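Stuvusmont Training Kitchen, Grornville
Inspection checklist with comments: work tables, containers, trays, practice pieces
Area: Room 2, practice tables
Time of inspection: from 8:15 until a little after 10
Month: November
Checked by: Hubert Sadowski
Copy to: Jarlath Lynch

Marks used: OK = no action. C = comment, please read. F = must be fixed before the next group comes in. N/A = does not apply in this room.

Section A. Floor and walking space

A1. Floor dry and free of crumbs, tape and cable ends – OK
A2. Walking space between tables wide enough for two persons to pass – C
Between the first and the second table it is wide enough. At the window side I had to turn my body to pass. Please push that table 400 mm to the wall and mark the place of the legs on the floor with paint, not with tape. The tape from the spring is already gone.
A3. Stools kept behind the user and never in the exit path – C
Stools are allowed in Room 2, but when a person stands up to work, the stool must stay clear of the heels. I repeat this comment from the last time.
A4. Exit door opens fully – OK
A5. Loose panels, racks and grids stored upright or on the shelf – F
Nothing of this kind may stay down beside a table where people walk. A foot goes through the slats very easily. Jarlath, please find a hook or a shelf for them.

Section B. Work tables

B1. Top is clean, without cuts or lifted edges – OK
B2. Table does not rock when pressed on each corner – C
Table 3 rocks a little at the back left corner. The foot can be turned by hand. I turned it, but it should be checked again after one week.
B3. Nothing stands over the edge of the table – OK
B4. Only the things needed for the exercise are on the table – OK
For the sorting exercise we accept four containers on one table. With five it becomes crowded and the people start to put one on top of the other.

Section C. Containers and trays

C1. Each clear plastic container is inspected for cracks at the corners – C
I inspected all 27 pieces from the cupboard. Two had a fine crack near the rim and I took them out. They are in the gray box under the sink with a note. Please do not return them to use, also not for dry things.
C2. Latches complete and not bent – C
The latch is the first part which breaks. When the container is open, the latch tabs stick out from the ends and a sleeve can catch on them. Put the container so that the tabs do not point to the place where the person stands.
C3. Steel trays without sharp edge – OK
Checked with a cotton cloth along the full rim. No thread was pulled.
C4. Baking sheets flat, rim not bent – C
One sheet from the old set does not lie flat. The others are good. A baking sheet goes to the end of the table, with its full surface on the top.
C5. Metal surfaces do not blind the user – C
Under the ceiling lights the steel tray and the baking sheet both shine. It is not dangerous, but a person who complains about the eyes can be given a place at the other side.

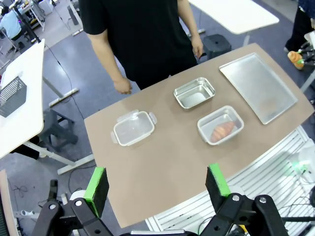
Page 347

The page number continues from the yearly binder, please do not start again from 1 when you make the copy.

The layout with two clear containers, the small steel tray and the large baking sheet is the one I accept for the croissant exercise. The toy croissant lies in the nearer clear container and the other one is empty, so it is easy to see at once where things are. I would like the other tables to be set the same way. A person working from the far side can reach the steel tray without to lean.

Section D. Practice food (toy bread and similar)

D1. Pieces are whole, no small part can come off – OK
I pulled on the ends of the croissants and bent them. No damage.
D2. Pieces cannot be mistaken for real food – C
The orange croissants are clear enough for adults. When there is a visit with children, somebody must say it aloud at the start. Real bread and toy bread are never in the same container, not even for a short time.
D3. Pieces washed after the use – F
The washing list on the door has no signature for the last two groups. Maybe they were washed, but I can only accept what is written. Warm water and normal dish soap, then dry on the rack before they go in a container. If they are closed in wet, the smell comes quickly.
D4. Spare pieces available – OK
Memora delivered the new bag. It is on the top shelf, left.

Section E. Persons

E1. Closed shoes – OK
E2. Hair tied back, no hanging jewelry – OK
E3. Sleeves short or rolled up – OK
Short sleeves are the best for this work, see also C2.
E4. Hands kept away from the containers until it is the person's turn – C
Most people do this well. It helps to tell them where to rest the hands, for example beside the table or at the back edge.

Section F. Electrical

F1. Extension cords in good condition – OK
F2. Load on one cord not over 2,000 watts – OK
The oven has its own outlet. Please keep it so.
F3. Devices which are not needed are switched off at the end of the day – C
I will pass by at 6 in the evening one time this month and look for lights which are still on.

Section G. First aid and cleaning

G1. First aid box closed and full – F
Small bandages are missing. Order with the next Appiah delivery, or buy them in the pharmacy and keep the receipt.
G2. Cleaning cloths changed daily – OK
G3. Chemicals locked – OK
G4. Dishwasher filter cleaned – N/A, the machine is in Room 1.

To do before the next group:
A5, a storage place for grids and panels – Jarlath
D3, washing list signed again – everybody who leads a group
G1, bandages – Jarlath
A2, table at the window side moved – Hubert, I need one person to lift the other end

If you do not agree with a comment, write it next to the line with your initials and leave my text readable. The signed copy stays in the binder by the door of Room 2.

H. Sadowski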